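*Updated in July with the bits on sleeves and on charging. If you only came for the folding tips, skip down to "Cloth, bit by bit".*

# Getting good folds out of the Stindard hand grippers

I've had the Stindard pair on loan and then on my own card (I gave in, of course I gave in) and I like them more than any workshop gadget I've bought in years. You hold one in each hand, you do a household job the way you'd normally do it, and the recordings go off to train a robot arm to do the same. My jobs are nearly all cloth: tea towels, fleece tops, pillowcases, those thin purple dusters that slide off everything. Cloth is hard for robots and a bit hard for people wearing grippers too, so most of what follows came out of my own bad takes.

## What you get and what it costs

The pair on its own is £904. With the head camera and the carry case it's £1,317, and I'd go for that if you can, as the head view is the one you end up checking first when a take looks wrong. Each gripper weighs 425 g, which sounds like nothing in the shop and feels like a bag of sugar after a long morning. Charging takes about two hours from flat.

Uploads go through Likuvent, who do the sorting and the training and send you back a little report. The first four sessions are included in the price. After that it's a monthly fee, and you can pause it, which I did while the kitchen was being tiled.

I tried the Altıntaş gripper as well, for a fortnight. Lovely trigger, very smooth, but the fingertips are wide and rounded and they nudge a hem along the table without ever getting under it. For mugs and jars I'd have been perfectly happy with it!

## Before you start

- Wipe the marker cubes with a dry microfibre cloth. Fingerprints are fine to your eye and awful under strip lights.
- Shut the jaws fully once on each hand and open them again at the start of every take. Likuvent lines up the recordings by that movement, and a take without it goes in the reject pile.
- Push your cuffs up, or wear a close-fitting sleeve. A floppy cuff over a marker spoils the whole take – I lost most of an evening to a dressing gown.
- Pick a table in a different colour from the cloth. Dark table for pale things, and an old pale sheet taped over it when you're doing black socks.
- Run cables away from your feet before you put the grippers on. You really can't move them neatly afterwards.
- Sit if the table is low. Stand if it's kitchen-counter height. Half-perching on a stool did my shoulder no good at all.

## Cloth, bit by bit

**Go in low and flat.** Everyone comes straight down on a towel like a fairground claw. Bring the tips in almost level with the table, open, a finger's width from the edge, then close as you move forward. The hem rides up between the jaws by itself. It's so satisfying once you've got it.

**Grip less than you want to.** If the whole jaw is stuffed with fleece you can't let go cleanly, and the recording shows the top springing back open as you leave. A small pinch is enough for anything up to a bath towel.

**One hand holds, the other travels.** Press the cloth down with one gripper and keep it there until the other has finished its move. I used to lift both hands at once from habit and the fold slid every time. Pressing with closed tips is fine, by the way; you don't have to be gripping.

**Let the table edge help.** With slippery cloth, let one side hang over the near edge. The weight of it pulls the creases out a little and gives you a corner you can get at from underneath.

**Two-tone things are gold.** Anything lined in a second colour gives a much clearer record of which side is up. Likuvent's report has a column for "side confidence" and my lined pieces score miles above my plain ones. If you've only got plain tea towels, run a line of bright tacking stitches down the back of a couple.

**Trays need a plan.** If you're folding something and then putting it into a tray, set the tray down first and leave it alone. Come in over the rim with a bit of height, lower, open, and go straight up again. Dragging your hand sideways out of the tray takes the top fold with it.

**Slow down, then stop slowing down.** My first takes were at my own ironing-pile speed and were a blur. Then I went so carefully that the report called them "hesitant", which was fair. Aim for the pace you'd use if you were showing a ten-year-old how to do it.

## Working in a busy room

I was fussy about this at first and cleared everybody out. I've stopped bothering. People walking about behind you are fine, chairs are fine, daylight from big windows is fine so long as it isn't falling straight across the table in stripes. What does matter is that spare marker cards stay out of the way of your hands during a take, and that the cloth itself doesn't get crowded off the table by bottles and boxes. Keep a clear patch at least as wide as your spread elbows.

Late morning is my favourite time to record. By about teatime my grip gets lazy and the folds get fat.

## Looking after them

Lint is the enemy. Fleece and knitted things shed into the jaw hinge, and after a week or so you'll feel a slight crunch when you close it. A dry toothbrush sorts it out. Don't use a damp one, and don't oil the hinge – I asked Stindard and they were quite firm on that.

Park them with the jaws open. Store them on their sides with a folded tea towel between the two, cubes facing up. The case that comes with the bigger kit has cut-outs for this, but a shoebox does just as well.

If a marker sticker starts to lift at the corner, replace the whole cube face. I tried glue and it left a shine. Spare faces come in a little packet with the manual, tucked behind the warranty leaflet, where I didn't find them until I'd already ordered more!

## What I'd change

The wrist strap is too short for anyone wearing a jumper. The low battery beep sounds exactly like my oven timer. And I'd love a softer set of fingertips as an option, for tights and other things that snag. Maëlys Leblanc at Rendala has been cutting her own covers from old rubber gloves, and I've now copied her: fingertip end of the glove, small rubber band, trimmed short so that the jaws still close all the way. They last me a few sessions and cost nothing.

Do I recommend the pair? Yes, very happily, if you do a lot of cloth or want to get into it. For hard objects, borrow an Altıntaş first and see which one your hands prefer.

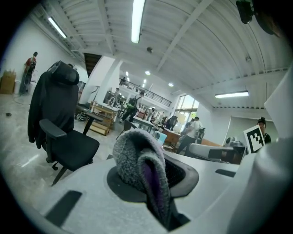
A soft grey piece with a purple lining above, a lavender-purple cloth on a black table below.
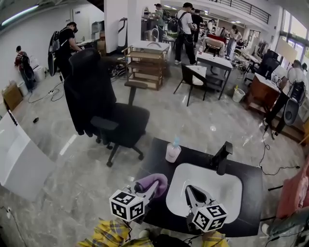
Arnaldo Baptista wrote in to say he agrees about the small pinch but not about the pace. He does his takes at full ordinary speed, turns up the lamps instead, and gets "hesitant" on his report far less often than he used to. He also reckons the rubber glove tips grab too hard on towelling, and that it's worth keeping a bare pair of jaws for anything with loops in it. I'm going to try his lamps on the pillowcases next, and I'll add the scores to this page when the report comes back.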